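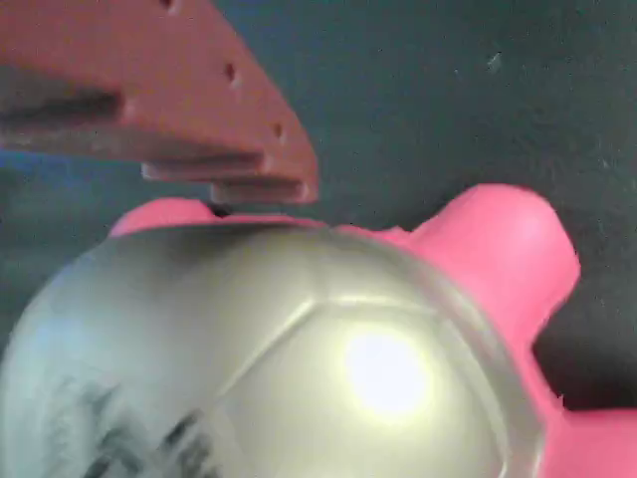

Why Do Shiny Things Have a Bright Spot?

If you have a toy with a smooth, rounded silver part, like the dome on the pink one at the top of this page, you have probably noticed a little patch on it that looks almost white. It's easy to think somebody painted it there. But tip the toy in your hands, very slowly, and watch. The patch slides along the curve as if it were trying to stay in the same place while the toy moves underneath it!

That patch is called a highlight, and it is really a tiny, squashed-up picture of a lamp or a window. Light travels in straight lines until it bumps into something. When it bumps into something smooth, most of the bounced light goes off together in one direction, the way a ball bounces off a flat gym floor. If your eye happens to be in the right spot to catch it, you see a bright patch.

Now think about a tabletop, a dark one with the lines of the wood grain running across it. Suppose you bounced that same ball on a pile of rocks instead. It might go left, it might go right, it might come straight back at your knees. A rough surface does this to light, and it sends little bits of it off every which way.
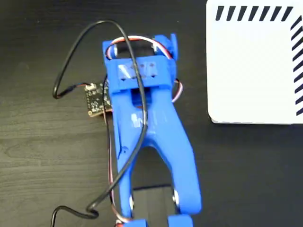
When the light gets scattered like that, no single spot gets to be the brightest, so the whole thing looks soft and even. Grown-ups call that kind of surface matte (say it like "mat"). Chalk is matte, and so is a brick, and so is most of the cardboard you'll find in the recycling bin.

Plastic is a funny one, because it can be either. A plastic spoon may be smooth enough to gleam, while another piece of plastic can be a bit rough, with fine lines you can almost feel just by looking.
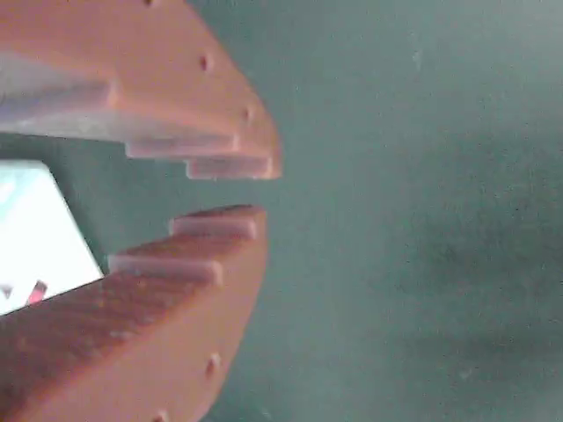
Matte orange plastic, with no bright spot on its broad, smooth top.

Try It Yourself

Gather up to 8 small things from around the house — a spoon, a sock, a marble, whatever you like — and ask a grown-up for a flashlight. Shine it on each one and move your head from side to side. Does a bright spot follow you? Put the shiny things in one pile and the matte things in another, and if you can't decide, start a pile for the in-betweens.

Written by Dolores Begay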